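Skorklow Episode Notes – README

Hello, and thanks for finding this. Skorklow is my slightly obsessive dataset about a TV drama called Vemora, which I have watched far more times than is healthy. It has a row for nearly every scene across the first 3 seasons, with who is in it, where it is set, whether it's a flashback, and which chapter of the books it comes from (if any).

I started it in November, when the season break was dragging and I kept losing arguments about which bits the show had made up. Now I can lose them with a spreadsheet open.
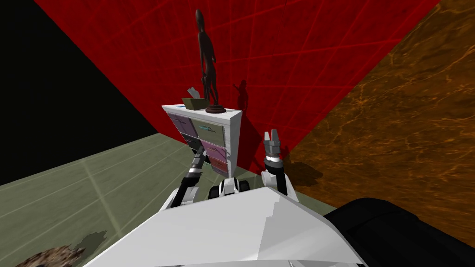
White cabinet and two robot arms, red wall behind (computer render).

What's in the folder

scenes.csv is the big one, at roughly 3,000 rows. Each row has a season, an episode, a start time, a place and a short summary in my own words. There's no dialogue copied out from the show, so please don't ask me for transcripts!

flashbacks.csv lists every scene set before the pilot, with my best guess at the year. The show is maddeningly vague on dates, and the Zamitz storyline in season two flatly contradicts itself, so I've put both years in and left the mess visible.

interviews.csv has 800 links to cast and writer interviews, tagged by topic. Some of the older ones have gone dead. I've kept those rows and put "gone" in the status column.
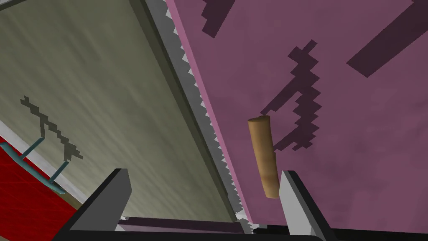
The book column took the longest. The writers love to take one chapter, split it over two episodes and hand half the lines to somebody else – great telly, terrible for spreadsheets. Where a scene draws on several chapters I've listed the main one first. Where I couldn't find a match at all I've written "new", which only means I couldn't find it.

Spellings

The surname Jankauskaitė keeps its dot over the last letter everywhere. If it looks like gibberish when you open the file, your program isn't reading it as UTF-8. Change that in the import box and it should come right.

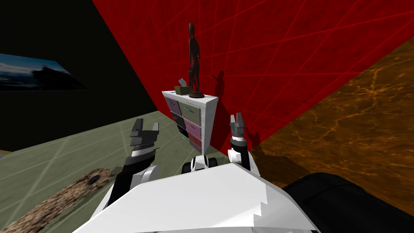 Start times come from the disc release, so they'll drift if you're watching a streamed copy with a longer recap. I've also given each scene a spoiler score from 0 to 5, and anything with a 5 gives away a death or a wedding (or, in one case, both). Filter on that column first if you haven't finished season three.

Using it

Do what you like with my notes, as long as you say where they came from. If you spot a mistake, open an issue with the season, episode and time. I'm happy to argue about flashbacks, but I'm not changing the score on the lighthouse episode again.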